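Search posts

Réjean Penner
9/18/19

Putting this in a thread so I can stop answering it in pieces. Several of you asked how we teach the arm a task at Stismont without writing the motions out by hand. Short version: a person does the task many times with the same kind of fingers the arm has, and the recordings get used for training.

We have two ways of doing it. One is remote control. You sit at the desk, move a pair of handles, and the arm copies you. The other is by hand. You hold the grippers yourself and work right at the table, and the arm isn't involved at all.

I started on remote control in March. It's fine for big moves. For anything thin or flat I was slow, because you can't feel when the finger touches the table. I would stop short, look, go down a little, look again.

With the grippers in your hands you feel the contact right away. My time per demonstration dropped a lot in the first week. The catch is that your wrists can do things the arm can't, so you have to learn to leave some moves out.

The task this month is sticks and a tray. Pick up a thin stick, place it on the tray, let go, back off. Fenov wrote the task sheet and it's one page. Most of the page is about what counts as a finished placement.

A placement is finished when the stick is resting on the tray surface and both fingers are clear of it. If an end is propped up on the rim, that one gets marked as a miss. We keep the misses but they go in a separate folder.

Same table, two views:
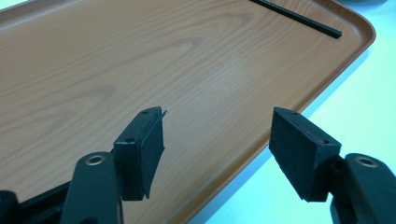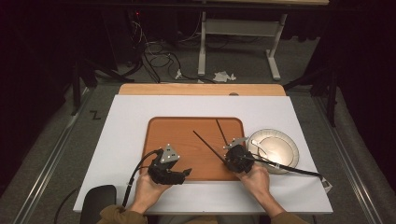
Thin sticks are harder than they sound. If you close too fast, the stick turns in the pads and comes up at an angle. What works for me is to come down with the fingers open, touch the surface, close slowly, then lift straight up before moving sideways.

Letting go is the other half. People open the fingers while the hand is still traveling and the stick rolls. Stop first. Then open. Then lift. If you watch somebody's recordings you can see right away whether they do this.

Pads wear out. When the foam starts to fray or peel at the tip I finish the set I'm on and then change it. Don't change pads in the middle of a set, because the grip feels different and your timing shifts with it. Write the pad change in the log.

Numbers, for those who asked. We have 743 demonstrations recorded for this task. After review, 616 were kept as good. Most of the rest were dropped for hands moving too fast or for a stick that slipped on release. A few were dropped because the person started before the recording did.

Charbonneau asked whether you should always do it the same way. No. Move the tray a little between runs. Turn it. Start the sticks in a different spot. If every run looks the same, the arm learns that one layout and gets lost when the tray is a hand's width over.

But keep your order of steps the same. That's the part people mix up. Vary where things are, keep how you do it steady. When two people on the same task use different orders, the arm hesitates between them. We saw this in the spring and had to redo a set.

Two hands is more work than one. I use the left to steady and the right to place. The left should get in position and then stay still. Mine used to drift while I was looking at the other one, and it showed up later as the arm's left side wandering for no reason.

I do sets of roughly 6 minutes and then put the grippers down. Longer than that and my thumbs get tired and the closing gets sloppy. I'd take a short clean set over a long one.

Somebody asked if it's boring. Some days, yes. I keep the radio on low. It helps to watch the arm try the task at the end of the week, because then you see your own habits come back at you. It picked up a little pause I do before every release. I hadn't known I did that.

Next up is Murkance, which is the same idea with cups. I expect the remote control handles will come back out for that one, as the reach is longer. I'll post when we have the first sets done.

If you're starting out and want the log template, send me a message. It's a plain table with date, task, who, pad changes, and notes. Fill in the notes column even when nothing went wrong.

Contact | Copyright 2019 | Back to top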